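**Home Notes** — Apr 6, 2026

## Clearing the bathroom cabinet, one shelf at a time

Last November we asked readers which part of the house they put off sorting the longest. The loft came first, as you would expect. The bathroom cabinet came second, ahead of the garage and the kitchen drawers. We had 608 replies, and a good many of them said much the same thing: the cabinet is small, so it never seems worth setting aside the time, and then one day the door won't shut.

I did mine over the Easter break. It has three shelves and took most of a morning, including a trip to the chemist.

Start by taking everything out. It is tempting to work shelf by shelf with the rest left in place, but you end up moving the same bottles back and forth. Put it all on a table or a bed with an old towel underneath. Wipe the shelves while they are bare and leave the door open so they dry.

Then check dates. Medicines have an expiry date printed on the box or on the foil, and if the box has gone and the foil is torn you may not be able to find it. Treat those as out of date. Don't put old medicines in the bin or down the toilet. Pharmacies will take them back, and ours had a drop-off box at the counter.

Creams, sun lotion and make-up are less obvious. Look for the small drawing of an open jar with a number and the letter M beside it, which gives the number of months the product keeps after opening. Mine had a sun cream marked 12M that I know came back from a holiday four summers ago. If you can't remember when you opened something, smell it and look at whether it has separated. I now write the month on the base in marker pen when I open a new one.

Duplicates are the next job. I had 16 hotel-size shampoos and shower gels, none of which I had any plan to use. Unopened ones are often welcome at a food bank or a women's refuge, but ring first, as some only take full-size items. Opened ones went by the basin to be used up before I bought anything else.

When it comes to putting things back, I would keep it simple:

- Daily things at eye level: toothbrushes, toothpaste, face cloths, deodorant.
- Weekly things above or below: nail scissors, hair products, razors.
- Plasters, antiseptic and tweezers together in one box with a lid.
- Medicines somewhere else altogether if your bathroom gets steamy, and out of reach of children wherever they go.

I used two Dretis trays for the middle shelf, the shallow kind with a lip at the front. They are not essential. A cut-down cereal box lined with paper does the same work and costs nothing, though it will need replacing. Before buying any sort of organiser, measure the depth of the shelf with the door closed. I didn't, and one tray had to go back to the shop.

Spare stock should live outside the cabinet. One spare of each thing is plenty for most households — a second tube of toothpaste, a second bar of soap — and a shoebox in the airing cupboard will hold the lot. When the spare moves into use, it goes on the shopping list.

After that it is only upkeep. I have put a reminder in my calendar to go through it again in November, and I expect it to take 30 minutes at most.
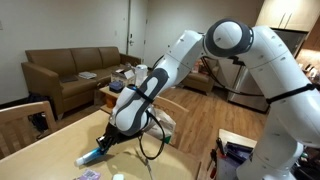
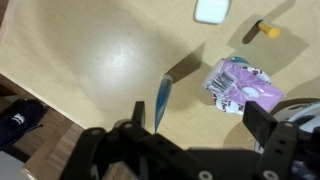 *Home Notes, Issue 16 — page 3*

**From the postbag.** Several of you asked about the Irora linen swap. It is running again this spring at the Ajayi Hall, on the same terms as before: bring clean bedding or towels in good repair, take home what you need. Pillows and duvets can't be accepted. Pillowcases without a match are fine, and worn towels can go in the separate sack for the animal shelter.

Next issue: paper. How long to keep bank statements, what to do with instruction manuals, and whether a drawer of birthday cards counts as clutter. If you have a filing method that has lasted more than a year, please write in and tell us how it works.

— Ona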